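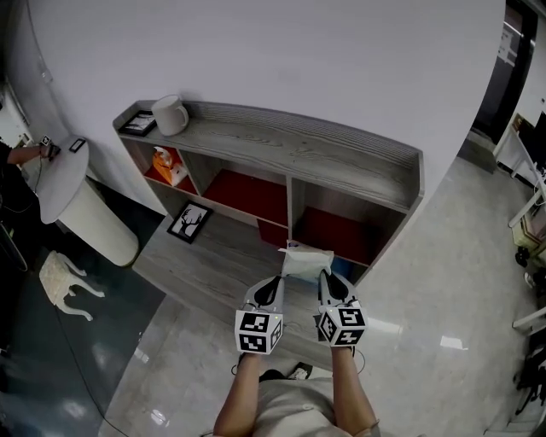 OK so I finally restrung the old 12-string my uncle left me and I have opinions. Thread, I guess.

First one. It sat in its case for nine years with the strings tuned all the way up. The neck had a bow in it you could see from across the kitchen. I figured it was done for.

Took it over to Zübeyde Gündoğdu at the shop in Hanasbridge and she gave the truss rod a quarter turn, told me to go home and come back in March. So I did that. Then another quarter turn. That was the whole repair, 30 bucks!!

She also said to tune it down a whole step and put a capo on the second fret if I want to play along with anybody. I always thought that was something people did when they couldn't sing high enough (I can't, so it works out for me).

And wow it sounds better down there. Way less jangly, more like a piano somebody left the pedal down on. My fingers don't hate me after two songs either.

Now the octave G. That skinny little string is the one that pops. I broke two of them before I even got to pitch the first night. If you buy a set get a couple of spare singles in the same order, trust me on this.

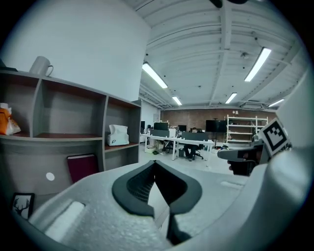

Eldana Seyoum wrote back that she just leaves the octave G off and plays it as an 11-string, and she's done whole gigs that way without one person asking.

I tried it last night and I kinda get it? The G chord loses some sparkle but the riffs come out cleaner. Still, I put it back on. I like the sparkle. That's the string you hear on all those old folk rock records.

Other thing - intonation. The saddle is one straight piece so the fat strings and the skinny ones can't both be right. Up past the seventh fret it gets sour and I don't think there's a fix short of a new saddle. Henok Abdella keeps telling me to file the one I have. I'm not filing it, Henok.

Strings are a light set, tens. I had mediums on it for maybe an hour and got scared and took them off.

Next up is the pickup question. I want something in the soundhole I can pull out again, no drilling. If you have one in a 12-string tell me what it is and if it makes the low E too loud, because the one I borrowed sure did.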